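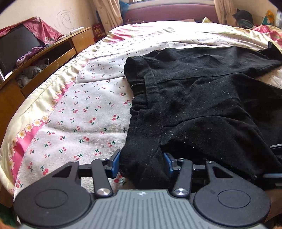 Folding and de-linting dark cotton

Lint shows most on black cotton with an elastic waistband. Remove it before folding, as folding presses the specks into the weave.

1. Lay the garment flat on a made bed. Smooth the waistband by hand; do not stretch it.
2. Work a lint roller from waistband to hem in strokes of 10 to 12 cm. Change the sheet when it stops gripping.
3. Fold one leg over the other, then fold the hem up to the waistband.
4. Store with the waistband facing out.

Wash dark items inside out, apart from towels and blankets. Clean the machine's lint filter after every seven loads.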